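Review: Venter bimanual kitchen cell kit, simulation package

Reviewed by Thenmozhi Chowdary
Monday, September 11, 2023

Venter sells its two-arm kitchen cell in two parts: the hardware and a simulation package for setting up the cell before the arms are bolted down. This review covers the simulation package only. I used it to lay out a counter station for our test kitchen in Okville, with Ryota Ikeda handling the arm settings.

Installation

The installer took 24 minutes on a desktop machine and asked for one restart. The license file has to be copied by hand into the settings folder. The manual gives the wrong folder name, and support sent the correct one the next day.

Cell layout

Each arm has its own base position, tool offset and joint limits. These are typed into a table, and the model updates when the table is saved. The package ships with 17 rooms and a library of kitchen objects. Counter height can be changed without rebuilding the room, which the older Flirnetti package could not do.

The head view is the most useful part. It shows both grippers against the counter from the working position, and the tilt can be set to any angle. We kept a steep tilt for the reach checks and went back to a level view for everything else.

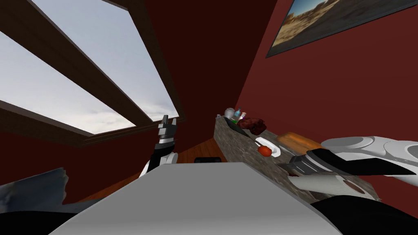

Reach check, stone counter room. Right gripper just above the counter, left gripper raised toward the window.

Objects can be placed by coordinates or dragged. Dragging is quick but imprecise, and small items tend to end up slightly inside the counter surface. Ikeda now types in all positions. A plate or cutting board placed this way stayed put through repeated resets.

Tool offsets

Check these first. The default gripper length did not match the fingers we ordered, and the error was 40 mm along the wrist axis. There is no warning when the offset and the selected gripper model disagree. Once corrected, the offset carried over to both arms, including the mirrored one.

Upkeep

Room files are plain text and easy to back up. Updates overwrite the joint limit table, so save a copy before each one. The May update also reset our collision margins. Logs are kept for 44 days and then deleted, a period that cannot be changed.

Good: fast counter changes, clear head view, readable room files.
Bad: no offset warning, updates that overwrite settings, errors in the manual.

Rating: 3.5 out of 5. Worth buying with the Venter hardware. Shops running other arms will have to write their own joint tables.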